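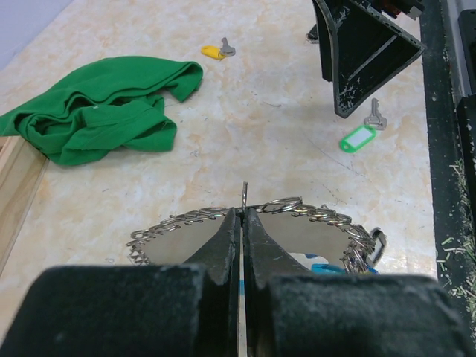 Jultine Ring Organizer Kit: six months in

I make stitch markers and little beaded keychains at my kitchen table and sell them at two fall craft fairs, so I go through findings like other people go through coffee. Split rings mostly, then jump rings, lobster clasps, ear wires when I'm feeling ambitious. For years they all lived in those flimsy snap-lid boxes with the removable dividers. You know the ones. Tip it once and the 6 mm are in with the 8 mm and your evening is gone.

So in September I finally bought the Jultine kit. What you get is 15 big hinged hoops, a set of write-on tags, a hanging rail and a plain zip pouch. The idea is you thread your small rings onto the big hoops by size and hang the hoops on the rail. That's it, that's the product. My husband looked at it and said "so, key rings," and well, yes.

I paid 144 dollars for it, on sale from 179, and I winced. I'll get to whether it was worth it.

The hoops first. I love them! The hinge is smooth, the clasp shuts with a proper click, and I've only had one come open on me, which was when I dropped it down the basement stairs (still found nearly everything, thank you, flashlight). You can flick through a loaded hoop with your thumb and slide off one ring at a time without looking. When I'm watching TV and assembling, that's huge. My old way was poking around in a compartment with a fingernail and coming up with three stuck together.

Loading them is a slog, I won't lie. Split rings come loose in a bag and you have to thread every last one. The first night I did a whole bag of 1095 and my neck was sore for two days. I tried a bead spinner to speed it up and it flung rings under the stove, so I'm back to threading by hand with a podcast on. If you buy in small amounts you won't mind it so much.

The tags are the weak spot. They're coated card and my pen smeared right off, and then pencil was too faint to read under my lamp. I swapped them for a bit of washi tape folded over the hoop and that's been fine, but at this price the tags should work.

The rail is good and heavy. It comes with two screws and no wall plugs, so have some on hand if you've got drywall. Mine hangs over the radiator and I do wonder about that, but no trouble yet.

I did look at the Trovance version before buying. Lợi Châu from my beading group has it and let me play with hers. It's a lot cheaper and the hoops are thinner, and the clasp is a little hook thing that snags on yarn. She doesn't care, she does earrings. I knit with mine right next to me so that was a no.

Customer service: one hoop arrived with a bent hinge. I emailed around 9 at night and had an answer by lunch, new hoop in the mail the next week, no photos or forms needed.

Would I buy it again? At 144, yes, grumbling. At 179 I'd get the Trovance and file down the hooks. Four stars, and I'd give it the fifth if they sold extra hoops separately. I need at least two more for the brass.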